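Paper on the Walls Again

I caved and bought wallpaper. Violets, even! 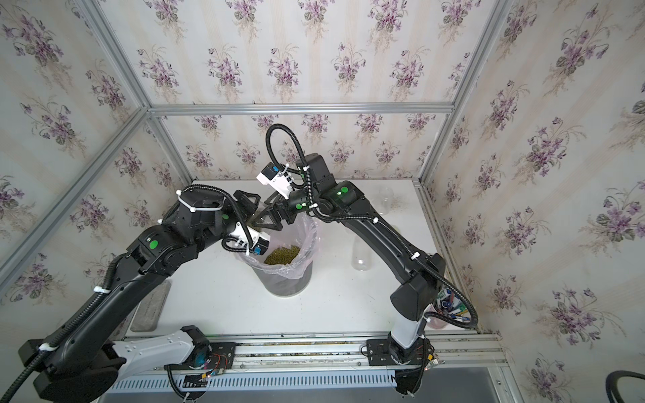 Siyabonga Hendricks wrote back to last month's newsletter to say that florals are fine until you have to match them at a corner, and that he'd sooner paint a ceiling with a toothbrush. He wants to know why I didn't go with a plain stripe. Fair question, Siyabonga, and I did think about it (for a whole evening, with samples taped up all over the hallway), but my grandmother had violets in her spare room and I've wanted them ever since I was small enough to nap in there.

So, the hallway. I ordered 12 rolls from Gourlay in February, and I'll tell you now that I should have ordered more. The bigger the pattern, the more you lose lining up the bouquets, and I lost a lot. When I went back for extra the batch number had changed and the purple was a hair bluer. It's behind the coat rack now and you'd never spot it, but I know it's there.

A few things I'd pass along. Wash the walls first, really wash them, because ours had years of cooking grease near the kitchen door and the first strip slid right off onto my head. Don't start in a corner either. Corners in old houses are never straight, so hang a string with a weight on it, draw your line, and trust the line even when it looks wrong. I used the Tarnico paste, the kind you mix in a bucket, and let it sit a good long while before I touched it. Lumpy paste makes lumpy violets!

And change your knife blade way more often than you think you need to. I went through a whole pack and still managed one ragged tear by the light switch, right at eye level, of course.

The stairs are next, and I'm scared of them. If anyone has papered a stairwell without borrowing scaffolding, please write in, I'll take any advice at all. I also have half a bucket of paste going spare if you're close by.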